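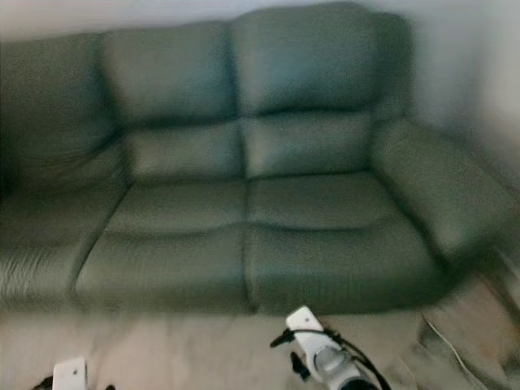

The green sofa in the Hesden lounge, up for discussion again.

Every November somebody proposes that we "do something" about the lounge, and this year the something is conditioner. Lorraine Quinlan has read that a sofa like ours wants feeding twice a year, and she has found a kit that does it for $90. I have my doubts.

For a start, we can't agree on what the thing is made of. The Pillier paperwork went missing two moves ago. Jarrah Merrick swears it's leather. I have sat on it most evenings and wouldn't bet lunch on it. If it's faux, a leather cream has nothing much to feed, and we will have paid $90 to make a seat slippery.

Then there are the creases. Yes, both seat cushions have a fold line across them, and the back has deep ones between the upper and lower padding. People point at these as if the sofa were on its last legs. A puffy sofa folds where people bend it. I don't see how a cream changes that, and the kit's leaflet, which I read twice, is careful never to say that it does.

My suggestion costs less. Run the vacuum's brush tool along the seams, wipe the cushions with a damp cloth and a drop of dish soap, then dry them with a towel. It takes 10 minutes. Try the cloth on a hidden spot first – the back, down low – and stop if any green comes off.

Jarrah would still like us to look at the Fodberg two-seater, which is $1000 before delivery and has legs I don't trust. The store's tag says the cover has been tested, without saying how or by whom. I'd want to see one after a winter of people eating soup on it.

The lounge fund stands at $182. Anyone who wants the kit can put a note in the box by the door before the end of November. Lorraine has the leaflet if you'd like to read it for yourself.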